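Workshop Tips: Looking After the Wristed Instruments on a Training Robot

These notes are for the two-arm practice unit in the Dustum workshop, but most of it applies to any bench setup used for suturing drills.

Rinse first, wipe second. Flush the shaft through the side port as soon as the instrument comes off the arm. Dried fluid inside the shaft makes the cables drag, and a dragging cable feels just like a worn one.

Use a soft nylon brush on the wrist, 12 strokes on each side with the jaws open, then the same with the jaws closed. Don't use wire. Look for bits of thread around the hinge pins - a short end wound round a pin will keep the jaws from closing all the way.

Check the small screws under a lamp. If one stands proud, don't tighten it by feel. Use the Ammann driver from the top drawer and stop when it clicks.

Write the use count on the tray card. We pull a needle driver at 70 uses and keep it for spare parts.

Home both arms before fitting anything. The Nurnance software will let you skip this step, and then the left wrist sits a few degrees off for the whole session.

Test with thread before you sign the unit off. Tie one full knot with both instruments, jaws close together, and pull the tails snug. A jaw that lets the thread slide needs cleaning again or a new insert (Flikwood part 206). 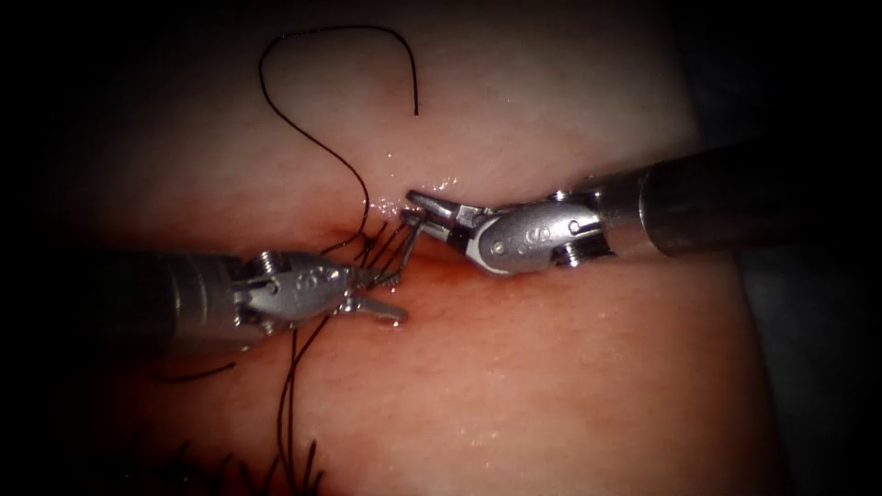 Hannelore Tanner wrote in to say that she dries her wrists with low-pressure air before oiling, and that one drop per hinge is plenty. Her jaws used to stick after a weekend on the shelf and they don't now. She also stores them open, in a rack with the tips up.

Oil goes on last, after the thread test. Wipe off what runs down the shaft.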